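Subject: Re: [robotics-club] Bagging task for the May demo
From: Trilok Srivastava
Date: Tuesday, February 11, 2020

On Monday night Bhatt team wrote:
> Two-arm bagging is basically done. We want to make
> it our main entry in May and drop the sorting task.
> Left arm picks, right arm holds the bag open. Can
> everybody vote by the end of the week?

I'm voting no for now, and I'd like to hear from people who aren't on the Bhatt team before this gets settled.

"Basically done" was what we heard about Vindwood last year, and we all sat through that demo. What I have to go on this time is two good runs in the log and a lot of confidence. How many runs didn't make the log? Who set out the snacks, and did they go in the same spots every time?

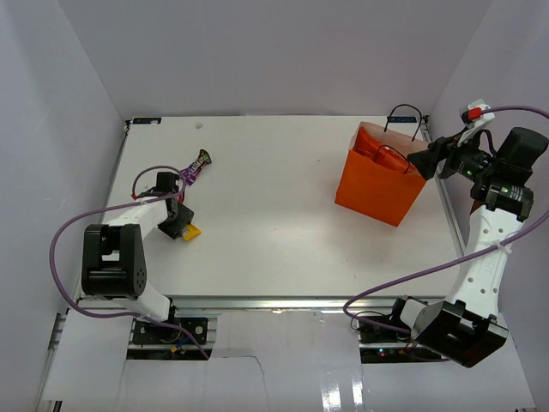
Club Newsletter, No. 17, p. 2

Look at how the work is laid out. The bag is already open and standing up, with a package in it, and the right arm is at its top corner. The left gripper is down on a little yellow packet. There's one purple wrapper nearby and then a big stretch of clear table before you get to the bag. I could bag groceries under those conditions with my eyes shut. Hand it a bag that has slumped over and I don't believe it finishes.

I also don't like that long purple cable sweeping over the near right corner of the table. Can somebody on the team tell me how far the right arm can swing before that gets in the way?

What would change my mind: fresh runs with a person from the Visora team placing the items, failures written down too, and the bag starting out flat. Until then keep sorting on the entry form.

Trilok

--
robotics-club mailing list
Message 2142 in archive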